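Lunch at arm's length

If you ask Nadiia Demchenko what her robot is for, she will talk cheerfully about sandwiches - and keep going until the tea is cold! Her team at Stolness taught its two-armed machine from 300 demonstrations, with a person guiding the arms each time.

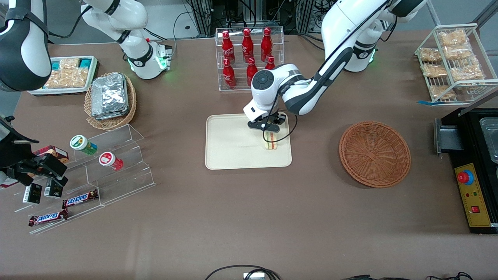 Why bread is hard

A tin forgives a firm grip, but a sandwich really doesn't, so the Orico method learns how far to close the fingers from the view at the wrist.
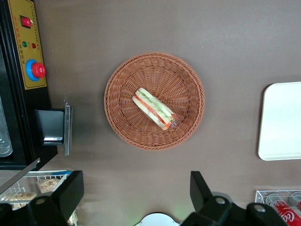 Stolness Handling Group

In June it managed 37 orders running without a squashed crust, and the group would love to try soft fruit next.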